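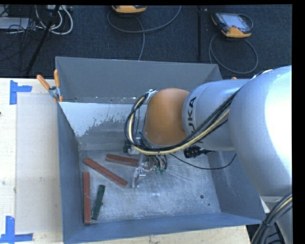

Offcut bin on the bench, with four bars left in it and a pale patch flaking on the far side.

How to Clean and Repaint a Metal Offcut Bin

4 min read

A metal bin for short stock takes a lot of abuse. Bars get dropped in, dragged out and dropped in again, and after a few years the bottom is scratched and the paint starts letting go in patches. You can leave it that way, but flaking paint ends up on whatever you store in the bin. The job takes an afternoon plus drying time.

I do ours in January, when orders are slow.

What you need

- Stiff nylon brush and a dustpan
- Plastic scraper and a 2 inch putty knife
- Dish soap, warm water, rags
- Sanding pads, medium and fine
- Mineral spirits
- Metal primer and topcoat (I use Bellness gray, any enamel made for metal will do)
- Masking tape
- Gloves, eye protection and a dust mask

If the bin is old and you don't know what it was painted with, test for lead before you scrape or sand anything. Test kits are sold at paint stores. If it comes up positive, stop there and get advice on safe removal.

1. Empty it

Take everything out, including the last few bars that always stay behind. Lay them on the bench on a sheet of cardboard. Put like with like – the reddish-brown ones together, the green one by itself – and measure each piece while it's out. Anything too short to use goes to scrap. Write the length on a bit of tape and stick it to the end.

2. Brush and wash

Brush the floor of the bin toward one corner and pick up the grit with the dustpan. Check any holes in the floor and clear them with a thin screwdriver. Then wash the inside with warm soapy water, rinse, and wipe dry. Leave it in a warm spot for an hour. Seams hold water longer than you expect, so run a dry rag along them a second time.

3. Scrape the loose paint

Start at the ragged edge of the bad patch and push the plastic scraper under it. Loose paint lifts easily. Where it stops lifting, leave it alone. Use the putty knife only on stubborn bits and keep it flat so you don't add new gouges.

Collect the flakes as you go. Don't blow them out with air.

4. Feather the edge

Sand the border between paint and bare metal with the medium pad until you can't feel a step with your finger. Go over it again with the fine pad. Wipe down with mineral spirits and let it dry with the door open. Spread the used rags flat outdoors to dry, away from anything that can catch fire.

5. Prime and paint the walls

Tape below the area you're painting. Prime the bare spots, wait the time given on the can, then put on two thin coats of topcoat. I let the last coat sit overnight.

I don't paint the floor. It gets scraped bare again within weeks, and then you have flakes in the bin. A light wipe of oil on a rag is enough to hold off rust. Zinhle Mabaso, who shares the shop, puts down a rubber mat instead. It's quieter, but grit collects under it and you have to lift it out to clean.

6. Put the stock back

Wipe each bar before it goes back in. Lay the longest against a side wall and the short ones where you can see them. Try to keep them in a single layer. Once bars start crossing each other you pull out three to get one, and that's how the walls get scratched.

Upkeep

Brush the bin out when it gets low and touch up chips before they spread. Keep the leftover paint with the lid hammered down tight and the color name written on top.

– Thandeka Lekota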